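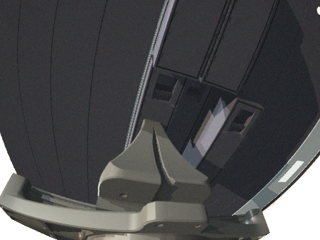 By the Volton Markets Wiki desk | Last edited Jan 28, 2025

A stock buyback is a company purchasing its own shares, and I'll admit I find them more fun than dividends! Fewer shares means each one left gets a bigger slice.

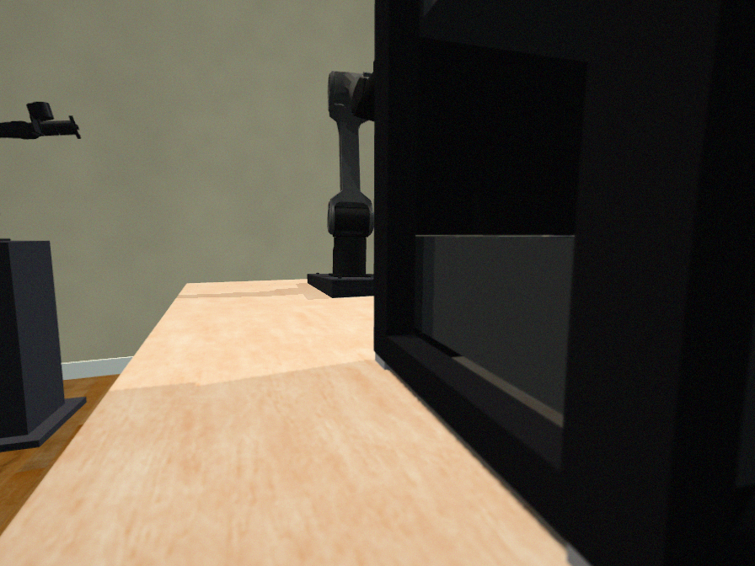
A black enclosure on a wooden tabletop.

My favorite case is Devard, which bought back 3,000 shares from 269 holders (tiny, I know).
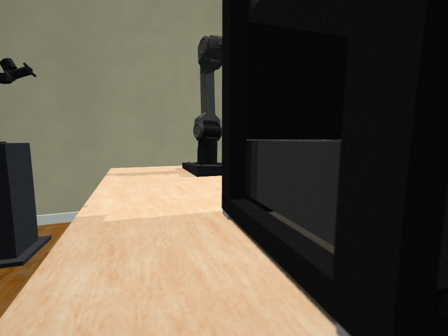 It paid a 9% premium, and Mfinanga followed in February with 13%, which I thought was steep.
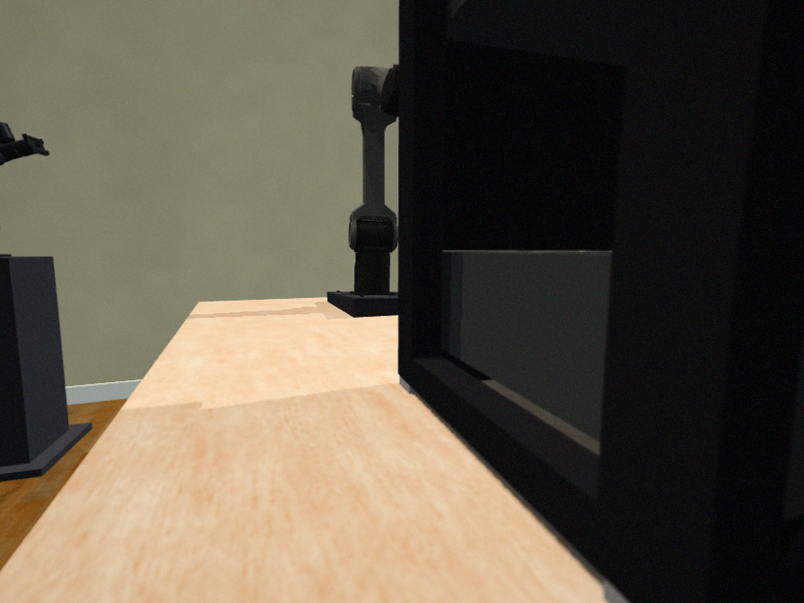

See also

Tender offer
Treasury stock
Gremville Exchange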